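I'd only been at Jendham ten minutes when Regula Wyss handed me a biscuit and told me to forget about the robot's hand. Fine, I said (mouth full), so what am I here to look at? The pauses, apparently!

Her group has been teaching an arm to handle lids, and the trick they're so pleased about is letting it dither. Before it closes its fingers on a knob it makes 40 quick guesses at where the middle is, and if the guesses don't agree it backs off and looks again.

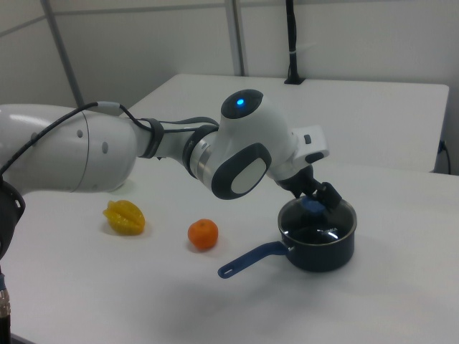 Mafalda Rocha ran the big comparison in August, all 808 tries of it, half with the dithering and half without. The hesitant version dropped far fewer lids, and it only cost 2 extra seconds a go. I'd have guessed a lot more, having watched it hover.

What it can't do yet is cope with a pan it has never met. Selina Mösli pulled a face when I asked about that one and said they'd need 60 more pans, plus somewhere to keep them.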